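Zippers and soft bags: how many examples before it's worth training?

Posted in Learning Robots / Collecting Data
18 Jun 2019

Morfudd Gethin

Hello everyone, and thank you in advance for your patience with a long post. I've been gathering examples for a bag-handling task since last September, first on my own and now with a friend who comes over when her kids are at practice. We guide the arm by hand through picking up a soft bag, finding the zipper and pulling it open. So far we have 968 recordings, all saved through Otetti, and I'm rather proud of them!

My trouble is the wrist camera. Once the gripper gets hold of the fabric, the cloth bunches up right in front of the lens and takes over most of the view. The orange bag is the worst of the bunch for this.

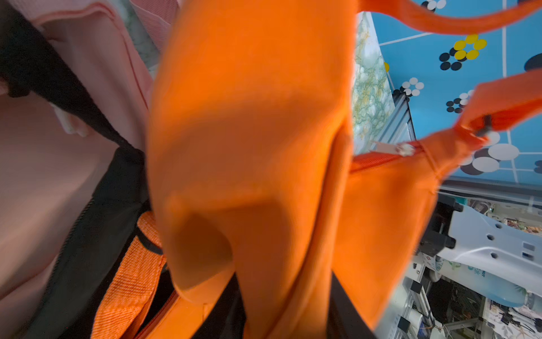
The zipper slider is such a small bit of metal next to all that cloth, and the straps wander wherever they like. I trained once on everything I had, and the arm grabbed a strap 3 times out of 4. Should I throw out the recordings where the cloth is very close to the camera, or keep them and collect more? I'd hate to lose them, but I'd hate even more to be teaching it the wrong thing.

Anselmo Frota

Hi Morfudd, welcome, and please don't throw anything out yet! I went through nearly the same thing with jackets and I deleted a whole month of work that I later wished I had back. When your arm is running on its own it's going to get cloth in front of the camera too, so it needs to have seen that and to have seen what a person does next.

What I'd do is go through and tag each recording by what the gripper closed on first (slider, pull tab, strap or plain fabric). It's dull, I did mine over a few evenings with the radio on, but you may find that straps are in there far more often than you thought. Then collect new ones where you start from a bad grasp on purpose, let go, back the arm off and try again. Slow down near the zipper as well. My early recordings were so quick at that point that there were hardly any useful pictures in them.

If you have a second camera, put it up high and record both together. You can always leave one out of the training later, but you can't go back and add it.

Pernell

agree with the above. also change what's lying around the bag, and use more than one color of bag or it will just learn orange

Morris

Are you using the Pladton gripper? I had the fingertips come loose on mine and everything was off by a little. Might be worth a look before you record any more.

Morfudd Gethin

Thank you all so much. Not a Pladton, Morris, but I'll check the fingertips anyway. Anselmo, I started tagging last night and got through one folder before bed, and there are an awful lot of straps in it. I'll borrow a second camera and post again when I have the new recordings.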